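The Lantern Keeper of Doto

The Lantern Keeper of Doto is a science fiction drama film written and directed by Takeshi Ebihara and produced by the small studio Lelico. It runs 135 minutes, quite a bit longer than Ebihara's earlier features, and takes its time in the loveliest way, with long quiet stretches between the storms.

Plot

Morikawa, a retired ferry pilot, looks after the last signal station on the icy moon Doto. When a supply ship named Hukus goes silent on its way in, she has 60 hours to guide it down by voice alone, and along the way she begins talking (at first grumpily, then fondly) with the young navigator on board.
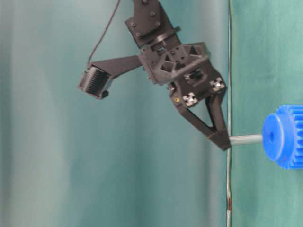

Production and release

Filming took 33 days, nearly all of it indoors, and wrapped in June. The film opened in theaters on Aug 7, 2019. Reviewers were kind to the radio conversations, which carry most of the story, though a few felt the middle hour wandered. Ebihara has spoken of a follow-up set on the same moon, but no cast has been named.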